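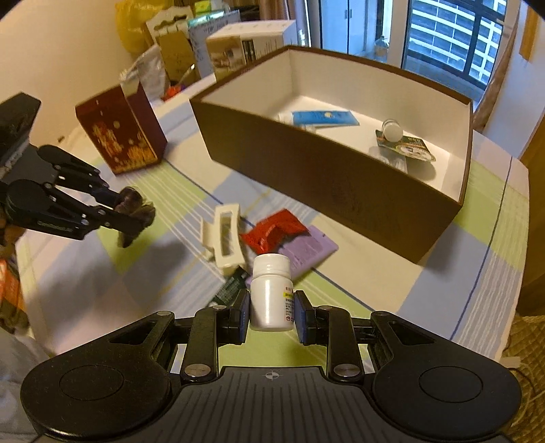
Sorting small household goods with two hand-held grippers. A white bottle in one, a hair clip and packets still on the cloth.

Havance Tidy Set: data card
Maintained by the Irau group, Sitemberg
Last edited 19 Aug 2019

What it is

3000 short recordings of people sorting toiletries and other small things between a table and an open box, using a pair of two-jaw grippers held in the hands. Every grasp was chosen by a human being. Please bear that in mind before you cite the set as evidence that a machine can tidy a bathroom shelf.

Why we made it

We keep being told that household chores are nearly solved. Our own results don't agree. The Kokkinos baseline, trained on the full set and run on a fixed pair of arms, finished 30 of 80 test trials, and we counted a trial as finished even when the item went in sideways. A bored teenager would do better.

What goes wrong

Rigid bottles are the easy part. Thin packets lying flat on cloth are the worst, as the fingers slide over them or pinch the tablecloth too. Clear plastic confuses the depth estimate. Bags that change shape when squeezed get dropped halfway, and the policy often carries on to the box with nothing in its fingers.

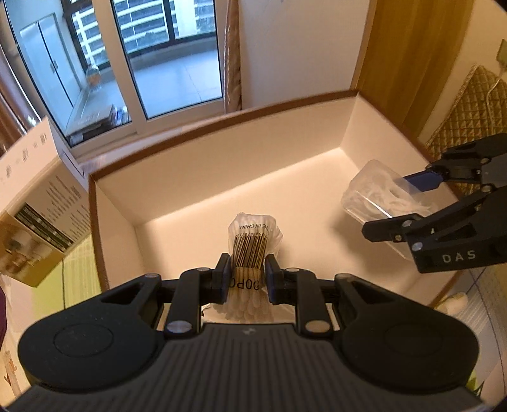
Both grippers at work by the box: a clear bag of cotton swabs in one, a container of floss picks in the other.

Two-handed clips are marked bimanual in the index. The baseline was not scored on them. We tried, and stopped after 2 days of collisions.

Known problems

Home lighting varies and we did not correct it.
Item names were typed by hand and spelling is uneven.
Failed grasps are kept in, but the failure tag is missing from the early sessions.
There is no force data, so don't ask the set how hard to squeeze.

Not suitable for

Claims about speed, safety or saved labour. Setting up the table and clearing it afterwards were done by people and are not in the recordings. Any sum that leaves them out will flatter the robot.

Next version

Planned for October, with the missing tags filled in and a held-out group of soft packets.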